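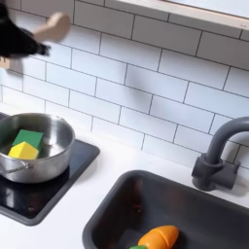

The Written Task
Why test kitchens for manipulation robots need house rules before they need better hands

March 11, 2023

A manipulation trial is only as good as its starting state. Two labs can own the same arm, the same hand and the same toy kitchen and still report success rates that cannot be compared, for reasons that have nothing to do with the control software. One lab sets the pot back on the cooktop with its handle toward the robot. The other sets it back wherever it happens to land. One counts a dropped item as a failure, the other as a retry. Neither writes it down.

Play kitchens have become common test stations for household manipulation. They are cheap, they fit on a bench, and they pack a sink, a cooktop, a shelf and several kinds of container into the reach of one arm. The objects are light and nothing on them is sharp. They also produce a large volume of data quickly, and that is where the trouble with record keeping starts.

Ciliris, which runs bench testing for several makers of robotic hands, began drafting a procedure for this kind of station in June. The draft is now in its third revision and goes by the name of the Skodberg sheet, after the building where the first trials were run. It covers station layout, reset, scoring, operator conduct and fault logging. It is short by the standards of the field, and most of it is dull reading. Its authors regard this as correct.

The reset

The sheet gives more space to reset than to any other subject. Before each trial, every movable item has a named start position, and each position has a tolerance of 10 millimeters. Containers have an orientation as well as a position. A saucepan with its handle turned toward the hand is a different task from the same saucepan with its handle turned toward the wall, and the sheet requires the two to be logged under separate task codes.

Food items are treated less strictly. Two items dropped into a pot will settle against the wall and each other in ways that cannot be repeated, and an early version of the procedure that tried to fix their pose added so much time per trial that operators began skipping it. The current text requires only that the right items be in the right container, with a still image taken before motion begins. Variation in pose is accepted and recorded.

Printed graphics on the station are handled in a note of their own. Many play kitchens have burners, knobs or displays that are drawn on or molded in and do not work. If a task instruction refers to one of them ("put the pan on the red burner"), the sheet requires the instruction to be marked as a location reference. It may not be scored as operation of a control.

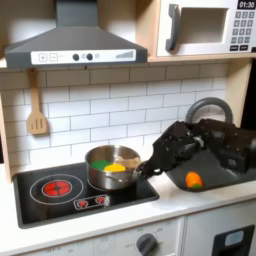
Handle contact at the right burner. Under the Skodberg sheet, touching a handle does not count as a grasp.

What counts as a grasp

Scoring is where most of the disagreement has been. The sheet recognizes 3 events on the way to a completed move: contact, grasp and transfer. Contact is any touch between the hand and the target. Grasp requires the target to lift clear of its support and stay clear for two seconds. Transfer requires the target to be released inside the goal region and to remain there after the hand has withdrawn.

The two-second hold was chosen for multi-fingered hands. Such hands can pinch a handle between finger segments in a way that raises the pot briefly and then lets it rotate. Without a hold time, a scorer working from video has no firm basis for calling the event one way or the other. With it, the call can be made from a frame counter.

Ciliris tested the rule on a set of 651 recorded trials that had already been scored under the earlier, looser wording. Two scorers worked through the set separately. The original labels and the new ones differed in 187 cases. Most of those were trials in which a container had been dragged across the counter and credited as moved. Under the sheet, a drag is logged as contact followed by displacement and earns no transfer credit unless the task text allows sliding.

Not everyone accepts this. Kang, a firm that builds compliant hands, has argued in its written comments that sliding a heavy pot is what a competent cook would do and that a rule penalizing it will push developers toward worse behavior. The reply in the revision notes is that the rule does not penalize sliding. It requires the person who writes the task to say whether sliding is allowed.

Motion and images

The section on cameras is brief. Shutter speed, frame rate and lighting are to be recorded once per session and again after any change. Blurred frames are to be kept. An earlier practice at several sites was to filter out frames in which the hand was smeared by fast motion, on the grounds that they were of no use to a scorer. The effect was to remove fast motion from the record. Models trained on the filtered data saw a hand that was nearly always still or slow.

The sheet allows a frame to be flagged as blurred. It does not allow deletion, and it does not allow the time stamps to be closed up around a gap.

Operator conduct

Operators stay outside the marked reach line while the arm is powered. Reset is done with the arm parked and motion disabled, and the stop button is tested at the start of each session. Items are not to be nudged during a trial. If an operator touches anything inside the line, the trial is void and is logged as void. It may not be rerun under the same number.

Zoder, an online log format already used at a number of test sites, has added fields for the task codes and for voided trials. Files made before the change can be imported with those fields blank, but they cannot be labeled as compliant.

Still open

Two matters are held over for the next revision. One is wear: wooden play food loses paint, and the sheet does not yet say when an item must be replaced. The other is clutter. Unused objects left on the counter or in the sink affect the difficulty of a trial, and the present text asks only that they be listed. A proposal to require fixed clutter layouts, each with its own code, is out for comment.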